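Preparing an RNA-Seq Count Matrix for Differential Expression Analysis

Bianchini Core for Computational Biology — User Guides
Guide maintained by Brunello Donati

Purpose

This guide describes the steps required to turn raw gene counts into a matrix suitable for differential expression testing. It is intended for graduate students and research staff who have received count files from the sequencing service and plan to run the analysis themselves. Familiarity with the command line and with basic R syntax is assumed. Alignment and quantification are covered in a separate guide.

Before you begin

You will need the following:

The count files for every sample in the project, in tab-separated format
The sample sheet returned with your sequencing report
Access to the Ketov cluster, or a workstation with at least 20 GB of free disk space
The Skelladex module, which provides the filtering and plotting functions used below

Users who do not yet have a cluster account should apply through the Core's request form. Accounts are normally opened within two working days.

Step 1. Check the sample sheet

Open the sample sheet and confirm that each row corresponds to one library. The first column must contain the library identifier exactly as it appears in the name of the count file. Spaces, accented characters and trailing periods are frequent causes of failure at the import stage and should be removed.

Record the biological condition, the extraction batch and the sequencing lane in separate columns. Do not combine them into a single label such as "treated_batch2". The model in Step 5 reads these columns individually and cannot separate them afterward.

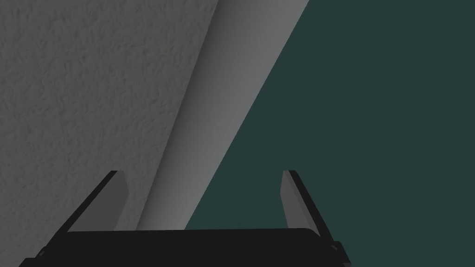
If a library was sequenced on more than one lane, sum the counts before import. Technical replicates of this kind should never be entered as independent samples, as doing so understates the variance and inflates the number of significant genes.

Step 2. Import the counts

Load the module and start an R session from your project directory. The import function takes two arguments, the path to the count files and the path to the sample sheet:

counts <- skx_import("counts/", "samples.tsv")

The function returns a matrix with genes in rows and libraries in columns. It stops with an error if a file listed in the sheet is missing. It does not stop if the directory contains extra files, so the column count should be compared with the sheet before continuing:

ncol(counts)

Step 3. Remove low-count genes

Genes with very few reads carry little information and increase the burden of multiple testing. The Core recommends keeping a gene only if it has 11 or more reads in as many libraries as there are in the smallest experimental group:

kept <- skx_filter(counts, min_reads = 11, min_libs = 4)

Replace the value of min_libs with the size of your own smallest group. The threshold should be fixed before any test results are seen, and it should be reported in the methods section of the manuscript.

Ribosomal and mitochondrial genes are retained by default. Projects using total RNA may wish to exclude ribosomal genes at this point. Set drop_ribo = TRUE to do so.

Step 4. Examine the libraries

Compute the total count for each library and plot the values as bars. A library whose total is far below the others should be reviewed against the extraction notes. Low depth alone is not sufficient grounds for exclusion — normalization will correct for moderate differences.

Next, apply a variance-stabilizing transformation and run a principal component analysis on the 3000 most variable genes:

vst <- skx_transform(kept)
skx_pca(vst, n_genes = 3000, color = "condition", shape = "batch")

Review the first two components. Samples should group by condition, by batch, or by some mixture of the two. A sample that falls within the wrong condition may have been mislabeled, and its identity should be checked using sex-linked genes or known variants where these are available.
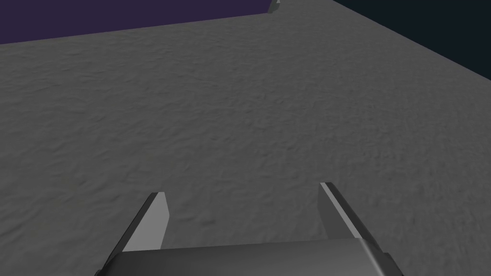
Gray textured surface with the gripper at bottom center (computer rendering).

Step 5. Define the design

Where batches are balanced across conditions, include batch as a term in the model:

design <- model.matrix(~ batch + condition, data = samples)

Where every sample of one condition was processed in a single batch, the two effects cannot be separated by any statistical method. Contact the Core before proceeding with a design of this kind. Do not supply batch-corrected values to the testing function, which expects unmodified counts.

Step 6. Save and document

Write the filtered matrix and the design to the results directory, together with the output of sessionInfo(). Projects with more than 200 libraries should use the compressed format. Files kept on the Nidovier archive must include a plain-text README stating the genome build, the annotation release and the filtering threshold.

Common errors

"Duplicate row names": the count files use gene symbols in place of stable identifiers. Request the files again with stable identifiers.

"Matrix not of full rank": two columns of the design carry the same information. Review Step 5.

"Non-integer values": the files contain normalized expression values. Raw counts are required.

Related guides

Alignment and quantification on Ketov
Testing for differential expression
Gene set analysis with ranked lists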